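## 4 Demonstrationen am Steckbrett aufzeichnen

Dieser Abschnitt gilt für die Zweiarmstation Cirska mit dem weißen Steckbrett und den blauen Teilen. Die Einrichtung der Fernsteuerung ist in Abschnitt 3 beschrieben und muss abgeschlossen sein.

Eine vollständige Reihe umfasst 300 gültige Episoden. Episoden aus der Übungsphase zählen nicht mit und werden im Ordner `plosomley/uebung` abgelegt.

### 4.1 Vorbereitung

1. Brett ungefähr mittig auf den Tisch legen. Eine leichte Schräglage ist erlaubt und sogar erwünscht, sie soll zwischen den Episoden wechseln.
2. Teile nach der Startkarte verteilen. Jede Karte gilt für 8 Episoden, danach die nächste nehmen.
3. Kabel unter beiden Unterarmen auf freien Lauf prüfen. Beide Arme dazu einmal langsam über die ganze Brettbreite führen.
4. Beleuchtung nach Karte einstellen. Farbiges Licht gehört zum Datensatz und wird im Feld `licht` eingetragen.
5. Kopfkamera starten und im Vorschaubild kontrollieren, ob alle vier Ecken des Bretts zu sehen sind, solange die Arme in Grundstellung stehen.

> **Vorsicht:** Während der Aufzeichnung nicht in den Arbeitsbereich greifen. Heruntergefallene Teile erst nach dem Sperren der Antriebe aufheben.

### 4.2 Episode aufnehmen

1. Aufzeichnung mit dem linken Pedal starten.
2. Eine Hand arbeiten lassen, die andere in Warteposition halten. Beidhändige Griffe nur, wenn die Karte sie verlangt.
3. Das Teil senkrecht über die Aussparung führen und absenken. Bei Widerstand anheben und neu ansetzen. Nicht drücken.
4. Hand öffnen, vom Brett abheben, Pedal erneut treten.
5. Ergebnis eintragen: `ok`, `teilweise` oder `abbruch`. Korrekturversuche bleiben in der Episode.

**Hinweis:** Dauert eine Episode länger als 80 Sekunden, beendet die Software sie und setzt `abbruch`. Fragen zur Bewertung bitte an Nikau Paewai, Fragen zur Steuerung an Dorin Tudose.

Ansichten der Kopfkamera bei verschiedenem Licht und verschiedener Handhaltung:

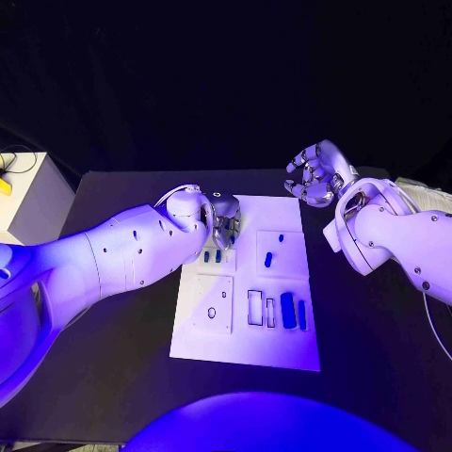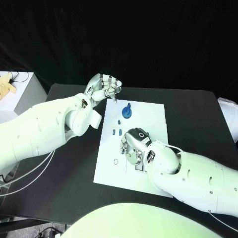 Linke Hand mit einem kleinen Stift, rechte Hand offen in Warteposition:

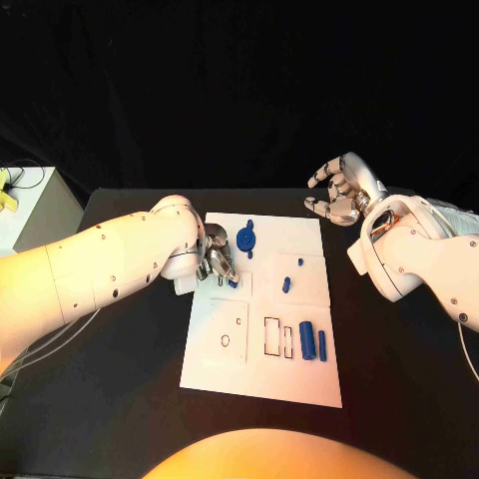
### 4.3 Sichtung und Übergabe

1. Episoden im Programm Pearce öffnen und jeweils Anfang und Ende ansehen.
2. Aufnahmen mit fehlendem Lichteintrag zurückstellen. Der Eintrag darf nur von der Person ergänzt werden, die aufgenommen hat.
3. Episoden, in denen eine Hand das Zielfeld durchgehend verdeckt, mit `sicht` markieren. Nicht löschen.
4. Reihe auf den Server Urkthorpe übertragen. Fehlercode 485 bedeutet, dass die Prüfsumme nicht stimmt; in diesem Fall die Übertragung wiederholen.
5. Lokale Kopie bis zur Bestätigung aus Urkthorpe behalten.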